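The Price Cap Letter Is Back

If you heat with oil anywhere near Prumstead you have probably had the envelope by now. Mine came from Gandiment, with a snowflake on the front and the words "Peace of Mind Inside." I opened it over the sink with my coffee, because that is where I open things I expect to throw away, and then I read it through twice, back page included. The back page is where I would start.

The offer is called a capped price plan. You sign up before the heating season, you pay an enrollment fee, and the dealer promises that your price per gallon will not go above a stated ceiling. If the market drops, you are supposed to pay the lower price. If it jumps, you stop at the ceiling. On the front page it sounds like heads you win, tails you don't lose, and any time a company that buys and sells fuel for a living offers me that arrangement I want to know who is paying for it.

The answer is that you are. The fee is nearly $200 for a house like mine. Dealers will tell you it covers the cost of the insurance they buy against a price jump, and I have no reason to think that is a lie. A dealer who promises a ceiling and doesn't protect himself is a dealer who may not be in business in February. But the letter doesn't say how much of the fee goes to that protection and how much goes into the general pot. I called and asked. The young man was polite and told me it was "all part of the program."

The ceiling is higher than you think

Here is the part I had to read twice. The ceiling in this year's plan sits 77 cents a gallon above what Gandiment was charging on the day the letter was printed. So the price can climb by 77 cents and you have received exactly nothing for your fee. You have paid the increase like everybody else, and you have paid the fee on top of it.

The plan only starts working for you after that. Then it has to go far enough past the ceiling, on enough gallons, for the savings to cover what you paid to get in. Could that happen? Sure it could. Those of us who have been filling tanks for a long time can all name a winter when it did. I would just like the letter to say plainly how bad things have to get before the customer comes out even. There is a chart in there, in a nice shade of blue, with a line going up on it. There are no numbers along the side.

The other direction bothers me more. "If prices fall, so does yours" is printed in bold. On the back it says your price will follow Gandiment's "posted daily retail price for program customers." Those last three words are doing a lot of work. Is that the same price that a walk-in cash customer gets? I asked that too, and I was told somebody would call me back. As of 14 Sep 2026 I am still waiting.
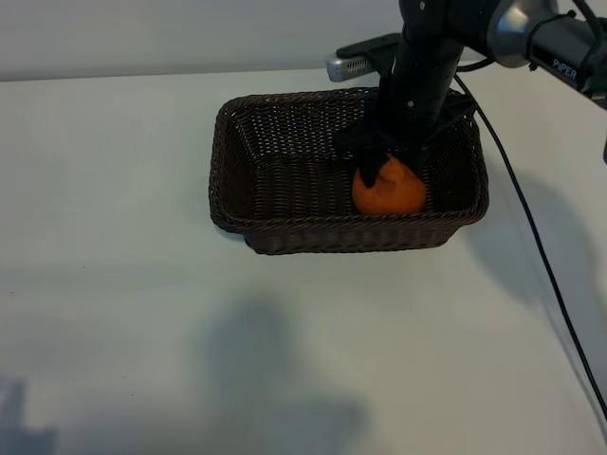 What Calum found in his old bills

Calum Mackay wrote in after our May issue to say he had been on a capped plan for seven winters, and that I was being too hard on the dealers. I like a letter like that, so I asked him whether he still had the paperwork. He did, all of it, in a folder, and he was good enough to sit down and go through it.

In six of those seven winters the price never touched the ceiling at all. In the one that was left, it did, for a couple of deliveries in the coldest stretch, and he saved real money on them. Put together, the fees came to more than the savings. He was a little surprised. He still thinks it was worth it, and this is how he put it to me: "I knew the worst it could be, and I slept fine."

I won't argue with a man about his sleep. If your budget is tight enough that a bad January would mean putting groceries on a card, a ceiling may be worth paying for even when you expect to lose a little on it. People buy insurance on those terms every day. What I object to is selling it as a way to save. One man's folder proves nothing about next winter, either, and I would say the same if his bills had come out the other way.

The free gauge

Sign up early and you also get a Gudness tank gauge, "a gift from us." It goes on top of the tank and reports your level to the dealer, so the truck knows when to come. You can look at the level on your phone.

I have no quarrel with the gadget itself. Running out is miserable, and anyone who has bled a line in a cold basement will understand why people want one. But read the paragraph about it. The gauge stays the property of the dealer. While it is on your tank you agree to automatic delivery, and under automatic delivery the dealer picks the day. That means you can't wait out a price bump with a half-full tank, or top up early when the price dips. Under the ceiling, the timing of every gallon you buy belongs to somebody else. If you leave the plan, there is a charge if the gauge isn't returned in working order, and "working order" isn't defined anywhere I could find.

Some gift.

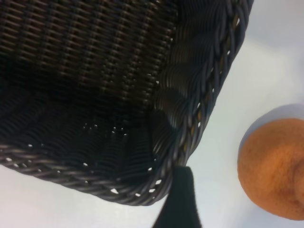
Questions to ask before you sign

I would put these to any dealer, and I would ask for the answers in an email. A friendly voice on the phone is worth very little in February.

What would I pay today, per gallon, if I weren't on a plan? Get that number first and hold it next to the ceiling.

Is the price that falls with the market the same price you give your cash customers? If there is a difference, how much?

Does the ceiling cover every gallon I burn, or only up to a set amount? Plans like this often run out at a certain number of gallons, and it tends to happen in the back half of winter.

Is the fee refunded if I sell the house or switch to another fuel? What does it cost me to leave early?

Does the plan renew on its own? Gandiment's does, unless you cancel in writing. I found that in the second-to-last line.

Can I keep calling for my own deliveries? If the answer is no, ask how low they let a tank get before the truck comes.

Shopping it around

A few of you have asked about the dealers over in Salem who advertise a plain cash price and no plans at all. I called two. One won't deliver this far out. The other will, with a minimum order and payment at the door, and was cheaper than our local price on the day I called. He also told me flat out that if I ran dry on a holiday I would be waiting until the next working day. I appreciated hearing it, though it gave me pause, with my furnace the age it is.

I haven't signed anything. My plan for now is to put the amount of the fee in a separate account, buy a fill before the cold sets in, and see where things stand after that. If the price goes through the roof I will look foolish, and you will read about it here.

If you have old plan bills and don't mind sharing them, send me copies with your account number blacked out. I would especially like to see some from people who came out ahead.

Liette Fehr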